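How to work out the volume of a household move before you book a van

Last updated July 8, 2020

Most disputes on moving day come down to volume. The customer described a two-bedroom flat, the firm sent a van for a two-bedroom flat, and the contents of a loft were never mentioned. The method set out below gives a usable cubic figure in one evening. It needs a tape measure, a pad of paper and a calculator. The same figure can then be given to every firm you ask for a quote, so that the prices can be compared on the same footing.

What you are measuring

Removal firms in Britain usually quote in cubic feet. Storage firms may quote in square feet of floor, and shipping firms in cubic metres. Work in cubic feet throughout and convert at the end. One cubic metre is 35.3 cubic feet.

Volume here means the space an item takes up in the van, including any space that cannot be used for something else. A dining chair contains very little wood, but it occupies a block as wide, as deep and as high as its outermost points. Measure the block.

Step 1: Draw up the room sheets

Use one sheet of paper per room. Include the loft, the shed, the garage, the cupboard under the stairs and any balcony. Head each sheet with the room the items are in now. The room they are going to can be noted in a second column, but it has no bearing on volume.

Rule four further columns: item, size, cubic feet, notes. The notes column is for anything that affects handling, such as glass, a weight over that which two people can lift, or a need to be taken apart.

Step 2: Measure the large items

Measure width, depth and height in inches at the widest points, including handles and feet. Multiply the three together and divide by 1,728. Round up to the next whole number.

Worked case: a chest of drawers 36 inches wide, 18 deep and 40 high gives 25,920. Divided by 1,728, this is exactly 15 cubic feet.

Items that will be taken apart should be measured as they will travel. A bed frame becomes a stack of rails and a headboard. A wardrobe that will not be taken apart must be measured whole. If you have not decided, measure it whole.

L-shaped sofas should be entered as two pieces if they separate and as one full rectangle if they do not. The space inside the corner can often be filled with boxes, but the estimate should not rely on this.

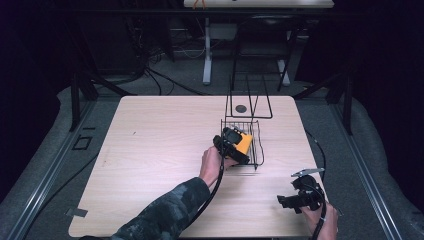
Do I need to measure what is inside drawers and cupboards?

Soft items that will stay in the drawers, such as clothes and bed linen, add no volume and can be left off the sheet. Everything else will go into boxes and is counted at Step 3. Check with the firm first, as many will not carry a chest with full drawers down a staircase.

Step 3: Estimate the boxes

Loose contents are the part most people get wrong, and the error is nearly always on the low side. Do not guess a number for the whole house. Go cupboard by cupboard and shelf by shelf.

Two box sizes are enough for the estimate:

Small box, for books, tins, tools and crockery: 2 cubic feet.
Large box, for linen, toys, lampshades and pans: 4 cubic feet.

A standard bookshelf three feet wide, filled from end to end with paperbacks and hardbacks, will fill two small boxes. A double kitchen wall unit will fill two or three, as plates and glasses need paper between them. Hanging clothes travel best in wardrobe cartons. Allow one carton for every two feet of rail, and enter each at 10 cubic feet.

The larger box should not be used for books at any stage. The estimate assumes a box that one person can lift.

Step 4: Add the awkward items

Certain things do not stack and are often left off the sheets. Go round the house a second time with this list:

Bicycles: 10 cubic feet each, handlebars turned.
Floor lamps and standard lamps: 3.
Ironing board, clothes airer, brooms: 5 for the lot.
Large pictures and mirrors: 2 to 5 each, packed upright.
Garden pots: measure each as a block, plant included.
Ladders: measure the closed length and write it in the notes column. A long ladder can decide which van is sent.
Rugs: measure rolled.

Anything fixed to a wall or ceiling belongs on the sheet only if it is coming with you. Settle this before the firm's visit. Curtain poles, shelving and light fittings may be covered by the list of fixtures agreed in the sale of the property.

Step 5: Total and correct

Add up each sheet, then add the sheets together. This is the net volume. No van is packed without gaps, so a packing allowance must be added. Use 10 per cent for a house with mostly square furniture and a good number of boxes, and 15 per cent where there are many chairs, garden items or exercise machines.

If the net volume of a small flat comes to 480 cubic feet, the corrected figure at 10 per cent is 528. A single room in a shared house, with a bed, a desk and a dozen boxes, may come to less than 200.

Check the total against the sheets for single large entries. If one item makes up a tenth of the whole, measure it again.

Step 6: Match the figure to a vehicle

Load space varies between makers, and the size printed on a hire firm's page is often the bare internal volume with no deduction for wheel arches. Ask for the usable load volume in cubic feet.

Two sample fleets show the spread. Trilov lists its long-wheelbase panel van at 390 cubic feet and its box van with tail lift at 650. Zestamo gives 410 and 700 for vehicles sold under the same general names. A corrected figure of 680 would therefore fit in one trip with the second firm and would need two with the first – a matter of some cost if the new address is 67 miles away.

Leave the packing allowance in place when making this check. It has been added once and should not be removed to make the load fit a cheaper van.
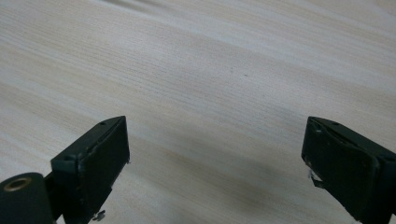
Where the corrected figure falls within 5 per cent of the usable load volume, book the next size up or reduce the load. Reducing the load is normally cheaper. A council bulky waste collection or a charity collection may need to be booked well ahead, and in December the wait can be longer still.

Step 7: Send the figure with the request

When asking for a quote, send the following in one message:

The corrected volume in cubic feet, with the allowance you used.
The number of small boxes, large boxes and wardrobe cartons.
Every item from the notes column.
Floor level, lift access and the distance from door to kerb at both addresses.
Any item that must not be stacked.

Attach the room sheets if the firm will accept them. A photograph of each sheet taken on a telephone is adequate, provided the figures can be read.

A firm such as Garg, which prices by volume, will work from the total and then adjust for access. A firm that prices by crew hours, as Dulari does, will pay more attention to the notes column and to the stairs. Ask which method applies, and ask what happens to the price if the load turns out larger than stated. The answer should be in writing and should give a rate per cubic foot or per hour.

Keeping the sheets up to date

The estimate holds for as long as the contents do. If more than 7 days pass between the estimate and the booking, go through the sheets again and cross out anything sold or given away. Add anything bought. Where the total changes by more than 5 per cent in either direction, tell the firm and ask for the quote to be issued again with the new figure on it.

Keep a copy of the final sheets with the moving papers. They serve as a checklist at the unloading end, and your insurer may ask for an inventory if an item is reported lost or damaged.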